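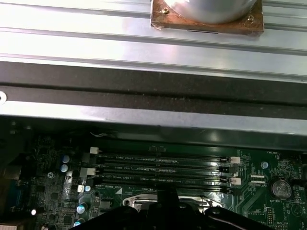 Keeping score when a batter goes out of order??

posted by zundach84

Rec league softball, my first season doing the book. Last night in the 4th their #6 hitter came up in the 5 spot and singled, nobody on our bench said anything til the next pitch was already thrown. Then our coach goes out to argue. Ump said too late, play on. Fine — but what do I write down? Do I put the single under the girl who hit it or the one who was suposed to be up? And who bats next? We lost 11–4 so it didnt matter but I want the book right.

Quang Hoàng

Ump was right. Once a pitch is thrown to the next batter the improper one becomes legal. Single goes to the player who hit it, in her own row. Leave the #5 box blank for that inning and put a little note, BOO or whatever you use. Next up is whoever follows the girl who batted, so #7. The 5 hitter just loses her turn.

If you'd caught it in time — before that pitch — the 5 hitter is out, the single comes off, and #6 bats again.

jisura_mom

we use an app and it wont let you skip, have to edit the lineup after. total pain

lefty18

What Quang said. Check your league rules though, ours has a house rule where its only a warning the first time. Also use pencil lol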